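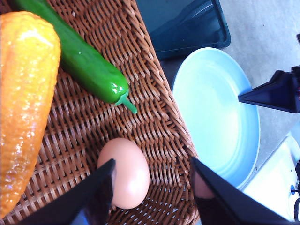

Trerkasell workshop builds its own two-armed kitchen helper

Members of the shared workshop at Trerkasell have put together a pair of small robot arms which they hope will one day set out food on a table. The project is called Cleno and it has been growing since March in the back corner of the building, between the lathe and the paint cupboard.

The arms have cost the group $1,979 until now. Most of the black parts were made in the workshop, and the motors were ordered from the supplier Escobedo. The fingers alone needed six versions before the members were satisfied with the grip.

Practice is done with toy food – it does not spoil, and it is always the same shape and colour.

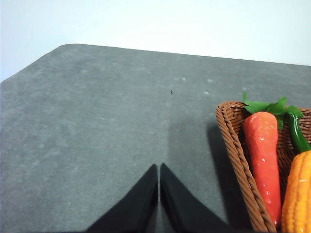
Carrot, pepper and corn in the basket at the Cleno practice table.

According to the group's notes, the arms have 62 practice runs behind them. Round things are still the most difficult, and the next work will be on softer finger tips.

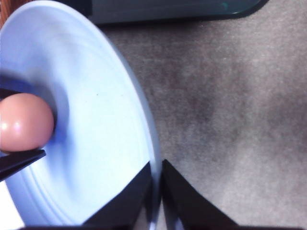
A reader from Durnia wrote to us that her own workshop tried the softer tips last winter and had to glue them again every few evenings, so she would rather see a rougher surface on the hard ones.

The workshop is open to visitors in the evening from 6 o'clock.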